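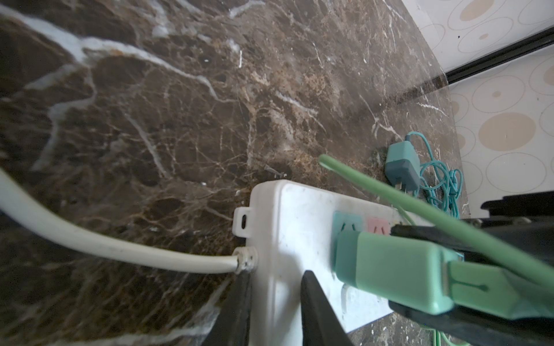 *Dark brown marble with white and pale grey veins, and a white power strip.*

# Marble worktops: your questions

These are the questions we get most often at Grernness, by phone and in the showroom. They cover marble that is already fitted as well as marble you are thinking of buying. If yours isn't answered, ring the workshop and ask for Jussara Falcão, or come in any weekday except Wednesday, when we are out templating.

## Choosing and ordering

### Can I choose my own slab?

Yes, and with marble we ask you to. A hand sample shows you the colour and the polish but tells you very little about the veins, which may run the full length of a slab or bunch up in one corner. Once your kitchen has been measured we will invite you to the yard, stand the slabs up and mark out the pieces in chalk. You can move the chalk lines until you're happy. After the saw has started we can't change them.

### Will the veins match at the joints?

They will line up where we can cut neighbouring pieces from the same part of a slab. On an L-shaped run the veins usually change direction at the corner, and no amount of care will hide that completely. Cleiton Coutinho draws up the cutting plan and will send it to you before any work begins. Look closely at it. It's the best guide you will get to how the finished top will look.

### Are the thin lines cracks?

Mostly not. Marble has natural seams, and in brown stones there is often a web of fine tan or gold lines between the larger veins. Run a fingernail across one. If the nail glides over, it is part of the pattern. If it catches, the line may be an open fissure, and we would fill it with resin before polishing. Filled fissures are normal in coloured marble and we note them on your order.

### Do dark marbles show marks more than pale ones?

They show different marks. Dust, crumbs, limescale and fingerprints are plainer on a dark polished top. Oil and tea stains are plainer on a pale one. Etching (see further down) shows on both, but the dull patch stands out more against a dark shine.

### What is the smallest job you take on?

Our minimum charge is £200, which covers most small shelves, hearths and windowsills. Offcuts are sold separately and are priced as they stand.

### Can I keep the offcuts?

Yes. They are yours. Tell us before fitting day or they will go back on the rack. The cut-out from a sink makes a good pastry board once the edges are smoothed, and we can do that for you.
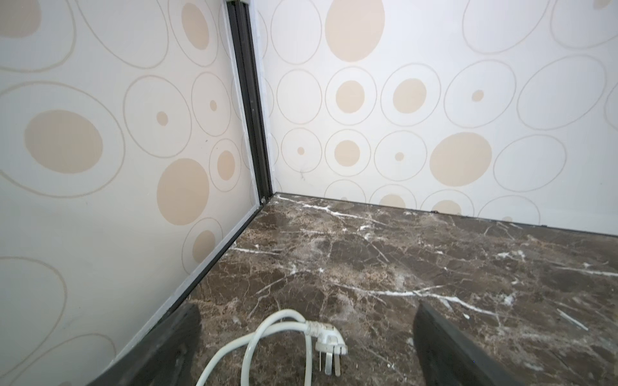 ## Fitting

### How long am I without a worktop?

From templating to fitting we allow 5 working days for a straight run in a stone we hold. Anything with an undermounted sink or a drainer takes longer, and Cleiton will give you a date when he sees the drawing. The fitting itself is normally done in a day. Plumbing is reconnected the day after, by your own plumber, once the sealant has set.

### What do the cupboards need to be like?

Level, fixed to the wall and fixed to each other. Marble won't bend to follow an uneven cabinet; it will rest on the high points and may crack between them. If the units aren't ready when the templater arrives, he will come back, and there is a charge for the second visit.

### Do you finish the gap along the wall?

There is always a small gap, as few walls are straight. You can have a stone upstand, a slim trim strip or a line of sealant. The sealant is the cheapest and needs renewing now and then. If you're planning to wallpaper down to the worktop, have an upstand, or choose a wipeable paper and seal the bottom edge well. Ordinary paper soaks up water at the joint and starts to lift.

### Should the wallpaper go up before or after?

After, if you can manage it. Slabs are heavy and awkward to turn in a small room, and the back edge often touches the wall on its way down. If the paper is already up, tell us and we'll bring boards to protect it. We don't accept responsibility for scuffs to finished walls, though the fitters do take care.

### Can you drill holes for sockets?

We can cut holes for pop-up sockets and cable outlets in the workshop if we have the exact model in front of us. A drawing from the maker isn't enough. Decide on this early. Customers who skip it tend to end up with an extension lead along the back of the worktop, and a lead should be kept well away from the sink and hob. All wiring is a job for a qualified electrician.

## Everyday care

### What should I clean it with?

Warm water, a drop of washing-up liquid and a soft cloth. Rinse with clean water and dry with a towel. Drying matters most in hard water areas, where drops left to dry leave a ring.

Please don't use:

- vinegar or lemon juice
- limescale remover
- bathroom sprays
- cream cleaners or scouring pads
- bleach

### What is etching?

A chemical burn on the surface. Marble is mostly calcium carbonate, and acid dissolves a little of the polish wherever it sits. Wine, tomatoes, fruit juice, fizzy drinks and vinegar all do it, some within a minute or two. The mark feels slightly rough and looks dull when you view it against the light. Sealing doesn't prevent it.

### So what does the sealer do?

It slows down staining. It goes into the pores of the stone and gives you time to wipe up oil or coffee before they soak in. We put 4 coats on every top before it leaves us.

To find out whether yours needs doing again, leave a spoonful of water on the surface. If the stone underneath has gone darker by the time you've drunk a cup of tea, it wants resealing. Rosimeire Batista can advise on which sealer suits your stone.

### Can I put hot pans on it?

Use a trivet. Marble copes with heat fairly well, but a sudden change of temperature can open a weak seam, and the resin in filled areas can turn yellow.

### Will small appliances scratch it?

Kettles and toasters are no trouble as long as they are lifted and not dragged. The usual culprit is grit caught under a rubber foot. Metal feet should have felt pads. The same goes for plugs: the pins will scratch a polished top if they're pulled across it. Some rubber feet leave a faint brown mark over time, so shift things along when you clean. 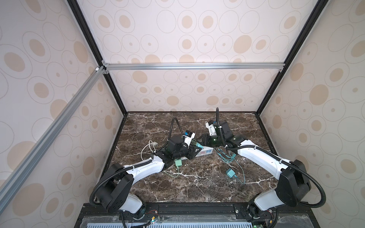
*5 min read*

## Repairs

### Can a chip be mended?

Usually. Small chips along the front edge are filled with coloured resin and polished level. On a heavily patterned stone the repair is hard to find afterwards. If the piece has come away cleanly, keep it in an envelope, because the original stone always looks better than filler.

### Can etch marks be removed?

Light ones, yes, with a polishing powder made for marble. Try it first in a corner. Deep marks, or a whole area that has gone cloudy, need to be honed and repolished by machine. Itsuki Onishi does this work in your home. It is wet and a little messy, and you will need to clear the worktop and the floor in front of it.

### I've spilt oil and it has left a dark patch. What now?

Mix bicarbonate of soda with water to a thick paste, spread it over the patch, cover with cling film and leave it overnight. Scrape it off with something plastic and rinse. It often takes several goes. Old oil stains may fade without ever going completely.

### Do you repair tops fitted by other firms?

Yes, but we need to see them first. Send photographs taken in daylight, one close up and one from across the room, and tell us what you have already tried. Tarcísio Bragança looks through these and will reply with either a price or a request to visit.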